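Notes on the Sarimdale label-text set, v2. Quick version, proper docs in August maybe.

Short product blurbs for bottled goods (vitamins, shampoo, cleaners), typed up from shop lists in Sarimdale and Zesberg. English only.

## Whats in it

- `blurbs.csv` – 2,000 rows, one blurb each
- `checked.csv` – 799 rows, read twice
- `units.txt` – oz / ml / count spellings
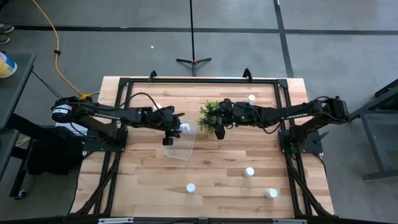

*Small white bottle, wooden tabletop.*

## Known problems

- Zesberg rows mix "fl oz" and "oz". Not fixed.
- Ticona lines have the price stuck on the end of the name – strip it yourself
- duplicates in the shampoo rows, didnt get to them
- size class "large" means whatever the shop said it means
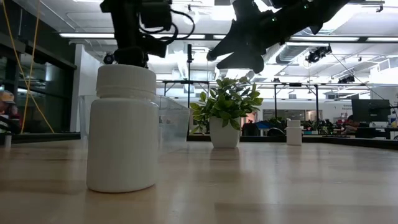

## Use

Load as UTF-8, comma seperated, header on row 1. Split on `shop`, not at random. Pustberg rows are test only.

Free for any use, keep this file with it.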